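«Queríamos que perder una partida diera ganas de barajar otra vez»

Entrevista con Ciarán Ní Chonaill y Lorcan Fahy, autores de Irkovar

2021-07-18

Hay juegos de cartas digitales que se entienden en un minuto y se olvidan en una tarde. Con Irkovar me pasó lo contrario: la primera noche no me enteré de casi nada y a la mañana siguiente ya estaba montando un mazo nuevo mientras se enfriaba el café. Lo firma Walteo, un estudio diminuto, y lleva en acceso anticipado desde enero. Hablé con sus dos responsables por videollamada, y la charla se alargó mucho más de lo previsto (culpa mía, tenía demasiadas preguntas sobre las mareas).

Las mareas son el corazón del asunto. Cada 3 turnos el tablero sube o baja, y las cartas que estaban a salvo en la orilla pueden acabar sumergidas. «Al principio era un efecto de una sola carta», recuerda Ní Chonaill. «La jugábamos y todo lo demás nos parecía aburrido, así que le dimos la vuelta al diseño y la marea pasó a ser de los dos jugadores.»

¡Y cómo se nota! Una criatura hundida no muere, duerme, y despierta con otra habilidad cuando el agua se retira. Hay mazos enteros que viven de eso. El mío, sin ir más lejos, que pierde bastante pero pierde con estilo.

Fahy se ocupa del equilibrio y habla de las cartas como quien habla de vecinos difíciles. «El Farero de Wilton costaba 2 de sal y era una barbaridad. Lo subimos a 5 y no lo jugaba ni su madre. Ahora cuesta 3, y todavía recibo correos furiosos de los dos bandos.»
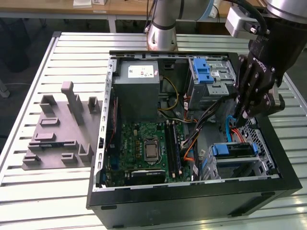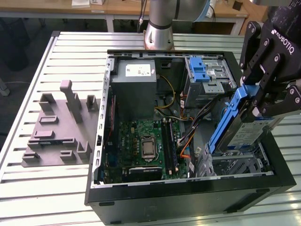
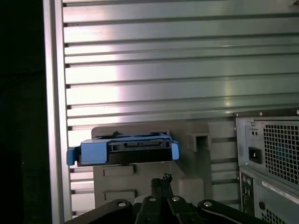 Lo que más me ha enganchado es el modo Astillero, una campaña para un jugador en la que el mazo es un barco y cada carta ocupa un hueco en la bodega. Ní Chonaill lo compara con abrir la torre del ordenador: «Tumbas la caja, quitas la tapa y ves la fuente, la placa, los cables amarillos, el sitio del disco. Cada cosa va en su hueco. Pues la bodega es eso: si quieres meter un cañón, algo tiene que salir». Entre combate y combate se puede pasar un buen rato moviendo piezas, y a mí me resulta tan divertido como los propios duelos.

El rival final es el almirante MacPherson, que no juega con las mismas reglas. Su mazo está a la vista desde el primer turno, ordenado, y aun así consigue arrinconarte. «Ver lo que viene y no poder pararlo da más miedo que una sorpresa», dice Fahy. Le confieso que todavía no lo he vencido y se ríe con ganas. Me da una pista que pienso compartir: guardad sal para la bajamar, siempre.

Pregunto por las recompensas, que en este género suelen ser terreno pantanoso. Irkovar se paga una vez y todas las cartas se consiguen jugando. «A mí me gusta abrir sobres, que conste», aclara Ní Chonaill. «Los sobres siguen ahí, con su ruidito y todo. Lo que pasa es que se ganan en partida.»

Para la próxima actualización preparan una facción nueva, los salineros, capaces de congelar la marea durante un turno. Fahy está probando también un formato por parejas con tablero compartido, aunque prefiere no dar fechas. «De momento las partidas duran una eternidad. Nos lo pasamos bomba, pero hay que cenar.»

Antes de colgar les pido su carta favorita. Él elige el Farero, por cabezonería. Ella, una gaviota de coste cero que roba una carta del descarte rival y se marcha volando. La metí en mi mazo esa misma noche.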